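Trotwood Kitchen Hire & Swap: Baskets, Tubs and Lids FAQ
Last updated 2026-06-16

Quick answers, written between pickups. If yours isn't covered, email the shop.

What sizes do the wire baskets come in?
Two. Small rectangular and the long one for pantry shelves. Both open top, both stack badly when full. Don't.

Do lids come with the baskets?
No. Baskets are open. Lids belong to the round tubs. People keep asking for a lid to fit the rectangular basket, there isn't one, sorry.

My lid won't click down.
Check the tabs first. All of them, right round the rim. If one's bent, warm water for a few minutes, then press flat with your thumb. Still no good, bring it in and we'll swap it.

Can I get just a lid?
Yep. $8 each, any colour we have on the day. Dark green usually goes last so there's normally a few of those.

Are Plonix lids and Ultent lids the same?
Close but no. Plonix sits a bit wider. An Ultent lid will rest on a Plonix tub and look fine untill you tip it over in the car. Name is moulded on the underside of both, have a look before you pay.

Dishwasher?
Tubs and lids, top rack only. Baskets by hand. The white coating chips if it knocks against plates, and once it chips it rusts. Dry it properly with a tea towel, don't leave it on the sink overnight.

There's rust on my basket already.
One spot, rub it back with a dry scourer and keep it away from the fridge. More than that, return it. Within 18 days of pickup we don't ask questions.

What can I put in a wire basket?
Onions, spuds, tea towels, lunchbox bits, the lids themselves (stood on edge like records, works well). Not flour. Someone tried flour.

How do I stop small stuff falling through?
Line it. Baking paper, an old placemat, whatever's in the drawer. We sell liners, cut to size, but you really dont need ours.

How heavy can I load it?
If the rim bows when you lift it, take something out. Two hands for tins.

How many can I hire for an event?
We keep 137 baskets across both sizes and 222 tubs with lids. June gets busy, book early. Collect from the Maldonado Street door, not the front.

What if I return a tub without its lid?
We charge for the lid. Find it later, bring it back, we refund it.

Do you take other brands on swap?
If it's clean and the lid fits, yes. No cracked tubs. No lids on their own unless you're buying one.
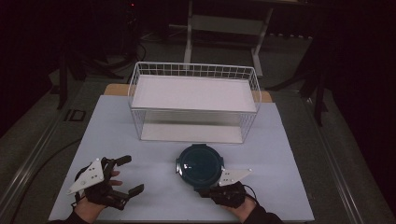

One customer wrote in to add that standing the lids on edge only worked for her once she sorted them by size, biggest at the back, otherwise the little ones slide under and you're emptying the whole basket to find them.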